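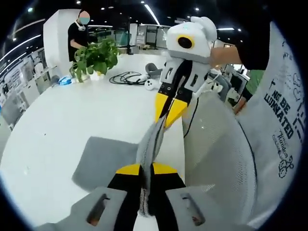 两手之间的布
手持夹爪示教如何改变柔性物体操作研究

把一条针织布料从一只手递到另一只手，成年人几乎不假思索。对机器人而言，这一动作至今仍是操作研究中较为棘手的课题。刚性零件被夹住之后，形状不变，位姿可以用六个参数写清；布料一经触碰，便会下垂、扭转、起皱，所需描述的状态远远超出常规控制方法的处理范围。

Skenis研究所柔性操作组过去两年的工作，即围绕这一问题展开。该组由莱娜·莱蒂宁（Leena Laitinen）主持，研究对象限定为条状与片状织物，任务限定为双手协同的抓取、展平、交接和对折。研究组于今年3月完成首批示教数据的整理，并于8月1日向合作单位提交了阶段报告。

由人直接示范

传统的遥操作示教需要操作者面对一套完整的机械臂，通过主从设备或手柄控制其运动。动作经过多级转换，操作者难以感知布料的张力，示范速度也明显低于日常动作。研究组采用的是另一条路线：操作者双手各持一只夹爪，直接在桌面上完成任务，由夹爪自带的相机记录画面，并同步记录夹爪轨迹与指尖开合。学习所得的策略随后部署到安装同型指尖的机械臂上。

这一路线的优点在于示范自然。操作者可以凭手腕的阻力判断布料是否绷紧，在交接时稍作停顿，或在一端将要滑脱时及时补夹。此类细微调整很难写成规则，却往往决定一次操作的成败。

“我们最初按照刚性物体的习惯设计任务，要求操作者先对准，再夹取，再移动，”莱蒂宁表示，“后来发现，熟练者的三个阶段是重叠的。夹爪尚未闭合，手腕已经开始顺着布料的走向转动。把这些重叠部分保留下来，策略的表现有了明显改善。”

鱼眼视角与双侧观察

夹爪相机采用大视场鱼眼镜头。镜头边缘的畸变固然增加了标定的工作量，但在双手任务中，它使一侧夹爪的画面能够同时容纳另一侧夹爪、被操作物以及周围的桌面。两手的相对位置因此可以在画面中直接得到体现，不必完全依赖外部定位系统。

研究组的模型名为Groen。该模型分别接收左右两路画面，先各自提取特征，再通过一个共享模块进行对照，输出两只夹爪在随后一小段时间内的相对运动。负责模型训练的尤斯里·胡塔佩阿（Yusri Hutapea）介绍，采用相对运动而非绝对坐标，是项目中期作出的一项重要调整。采用绝对坐标时，桌面高度或工位朝向稍有变化，策略即告失效；改用相对表示后，同一策略可以在不同工位之间迁移，所需的重新标定大为减少。

数据的规模与取舍

截至阶段报告提交时，数据集共收录有效示范3,634条，涉及43种织物，包括平纹棉布、罗纹针织、化纤薄料及数种混纺材料。采集在多处办公与实验环境中进行，各处的照明、桌面和陈设均不作统一要求。研究组认为，背景的多样性有助于避免模型将成功与某一固定环境错误地联系起来。

采集规程对示范质量则有较为严格的规定。布料完全脱离视野、夹爪轨迹出现跳变或两路时间戳无法对齐的记录，一律不予采用。对于操作者中途失手但随即纠正的示范，早期规程同样予以剔除，后经讨论改为保留并单独标注。胡塔佩阿认为，这部分数据数量不多，价值却很高。“如果模型只见过顺利的过程，布料滑落之后它便没有任何可以参照的经验。”

阶段结果

评测在Genitz实验平台上进行，采用双臂配置，所用织物均未出现在训练集中。每种方法在交接任务上执行200次，起始摆放由随机程序生成，各方法使用相同的摆放序列。报告显示，保留纠正示范的模型在布料滑落后重新抓取的能力最为突出；仅以顺利示范训练的模型在起始阶段表现相近，一旦发生偏差，则常在空中反复闭合指尖，无法返回布料所在的位置。

报告同时对失败情形作了分类，主要有3类。其一，布料边缘与桌面颜色接近，指尖在边缘外侧落下。其二，薄料双层叠合，夹爪一次夹起两层。其三，交接时两只夹爪距离过近，彼此遮挡，任一侧画面均无法确认布料是否已经夹牢。其中第二类最难通过增加数据加以解决，单凭视觉很难判断指间布料的层数。研究组正在评估在指尖软垫内加装薄型触觉元件的方案，但元件的耐久性及其对夹持手感的影响，尚待进一步测试。

对折任务的结果不及交接任务。模型能够将布料两端对齐，对折后的抹平动作却时有遗漏。研究组初步分析认为，示范者在这一步骤上的习惯差异较大，有人以指尖轻压，有人以夹爪侧面推平，也有人省略不做。规程此前对此未作规定，下一批采集将予以明确。

走向应用之前

与研究组合作的纺织设备企业Tromilier已提出将该方法用于样布分拣与送检环节。这一环节批量小、品种杂，专用机械难以覆盖，目前仍以人工为主。双方商定先行开展小范围试用，由企业一线人员使用手持夹爪采集示范，研究组负责训练与部署。

莱蒂宁对试用的进度持审慎态度。在她看来，实验室中一次失败的交接，代价只是重新摆放布料；在生产现场，则可能使后续工序停顿。研究组因此要求，试用期间每一次抓取均须经过夹持确认，未获确认时机械臂应停止动作，由现场人员处理。

采集工作仍在继续。下一批示范将增加长条织物的悬空交接，以及两端高度不同时的牵引动作，并首次安排同一名操作者在间隔数周后重复相同任务，以考察个人习惯随时间的变化。相关采集规程的修订稿已在组内征求意见。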